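3. Workcell and Task Setup

3.1 Physical layout

The bimanual cell was assembled in a shared workshop, where floor space is let by the bench and nothing can be bolted down. Both arms are carried on one base at the front edge of a beige tabletop, which faces a plain white wall. The joint controllers run Tzavaras firmware, and the teleoperation layer was written on top of the Olumano message library. The build took 14 weekends, most of them spent on cable strain relief and on rewriting the homing routine.

Each arm ends in a white gripper housing with two black pointed fingers. The gripper cable is left in a wide loop outside the arm. An earlier routing, tied flat along the links, pulled on the connector at large wrist angles and was dropped in August. 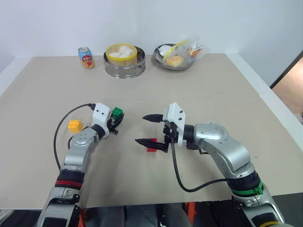

A reader of the draft, Ciston, objected that a free loop of cable is a hazard of its own and would sooner or later sweep a block off the table; the same reader asked for the wrist speed limit to be stated. The objection is fair. Wrist speed is capped in software at a level set by trial, and any episode in which a cable touches a block is discarded.

3.2 Objects

The task objects are three toy building blocks -- one yellow, one green, one red -- placed in the middle of the table within reach of the arms. Household items stay along the back edge as clutter: a drink can, a steamer basket of white buns, and a shallow metal bowl with bread and other food in it. Their reflective surfaces gave our first color segmenter a good deal of trouble. They are not manipulated.

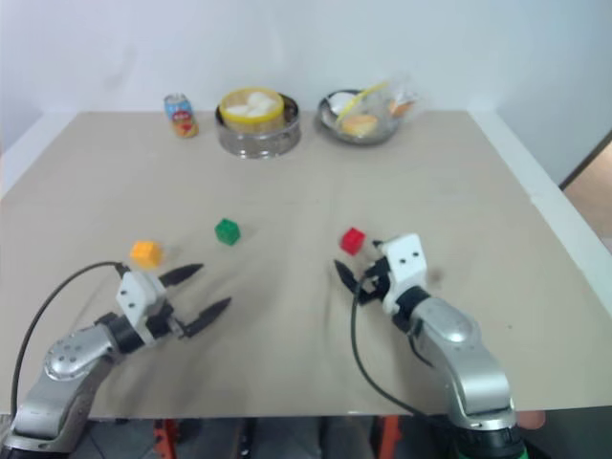

Figure 3. Head view of the cell, with three blocks between the grippers and clutter along the wall.

Block positions are changed by hand between episodes. We did not use a printed template. An early trial with one produced a policy that reached for the template positions even when they were vacant, and those episodes were removed from the training set. 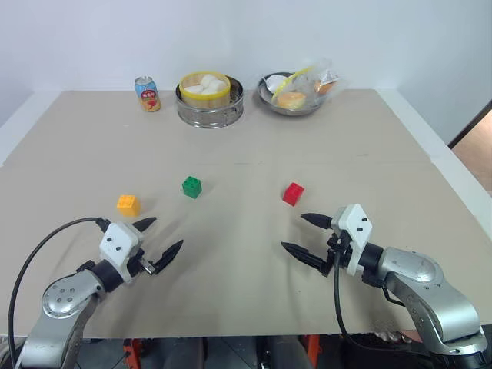 Each episode begins with a spoken color and ends when the operator releases the foot switch. Episodes longer than the buffer are cut and marked incomplete. The full set holds 2,000 episodes, recorded on a Takora logger at 10 frames per second for each camera.

3.3 Wrist view

The head camera alone is a poor guide during the final approach, when the housing and fingers can hide the block. Wrist images are therefore logged with the same clock. They blur when the arm moves quickly -- we kept these frames, as the policy will meet the same blur at run time.

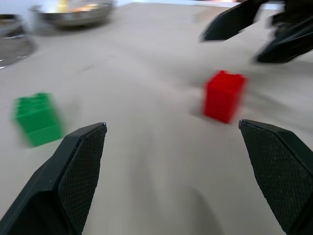
Figure 4. Left wrist view showing the red and green blocks, with motion blur. The opposite gripper is at upper right.

Exposure on the wrist cameras is fixed. Automatic exposure reacted to glare from the metal containers and changed the apparent color of the blocks from one frame to the next. Section 4 gives the training settings.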